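Comparing grippers before the hardware arrives

The controls group at Irnthorpe does most of its gripper selection in simulation now, and has done since June. I spoke to the engineer who runs the comparison work there, who asked that the group be credited as a whole. The subject was a trial of two parallel-jaw grippers, known internally as the Cudmont and the Reddy after the projects that first specified them, on household furniture tasks: opening drawers, closing them, and taking small items out.

The two differ mainly in the way the fingers move. On the Reddy, both jaws run on a straight rail and the fingertip stays at the same height through the whole stroke. On the Cudmont, the fingers are carried on linkages, and the tips travel through a shallow arc as they close.

"People see the arc on the data sheet and treat it as a small correction," the engineer said. "On a bench, picking blocks, it is. On a drawer front it moves the contact point down the panel while you are still closing, and if the panel is thin you may end up gripping the top edge with half a pad."

The trial used drawers for this reason. A drawer has one direction of travel and tolerates very little sideways force before it binds. The group models the runner with a fixed friction value and a small amount of play. Each attempt starts from a slightly different arm position and ends when the drawer has moved its set distance or the time limit is reached. Each gripper was given 600 attempts under the same controller, then a further 500 with the controller gains lowered.

I asked why the gains were changed at all, given that the stated purpose was to compare grippers.

"Because the two can't be separated as cleanly as we would like. A stiff controller hides a bad grip. It drags the drawer open by brute force and the log says success. If you soften it, the grip has to do the work, and you find out which finger was slipping."
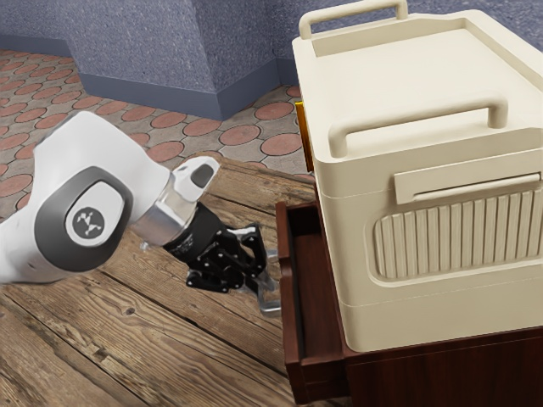
The rooms and furniture come from an internal library called Homico, which mixes floor and wall finishes, cabinets and everyday objects. The engineer was careful about what the library is for. It gives variety to the camera views, and it puts obstacles in awkward places. It says very little about contact.

"The wood grain is a picture. It has no effect on friction unless somebody sets a number. I have had visitors look at a rough plank and assume the physics is rough as well. You have to go to the material table and read the value."

Objects placed on top of a cabinet cause more trouble than the drawer itself. A large case with a handle standing out from its front can take away much of the space the wrist needs on approach. The Reddy has a wider body, and in the tighter layouts the planner often rejected the direct approach and turned the wrist by a quarter turn. This added around 7 seconds to an attempt. The Cudmont is narrower across the palm and was usually allowed straight in.

On grip quality the order was reversed. With the softer gains the Reddy kept full pad contact more often, and its failures were easy to sort: either it had the panel or it had missed it. The Cudmont produced a group of partial grips that opened the drawer part of the way and then let go.

"Those are the expensive ones," the engineer said. "A clean miss, you retry. With a partial, the drawer is now somewhere else, the arm thinks it is holding it, and the next step is planned from the wrong place."

A height correction was added for the Cudmont, lifting the wrist in proportion to the finger closure. It removed most of the partial grips. It also needed retuning when the fingertip pads were changed - a cost the engineer thought should be counted against the gripper, although there was some disagreement in the group on that point.

Camera placement was kept out of this round. Both grippers used the true drawer position from the simulator, so the results contain no perception error. The engineer regards this as the main limit on the work. A wrist camera would see past the Reddy and the Cudmont differently, and the Cudmont's linkages may block part of the view when the fingers are open.

The report, dated March 31, 2025, recommends the Reddy for drawers and leaves the choice open for picking items out of them. Asked which one would be bought first, the engineer said the order had gone in for both, with a single set of spare pads, and that the first bench test would repeat the soft-gain runs on a real cabinet with the runners measured beforehand.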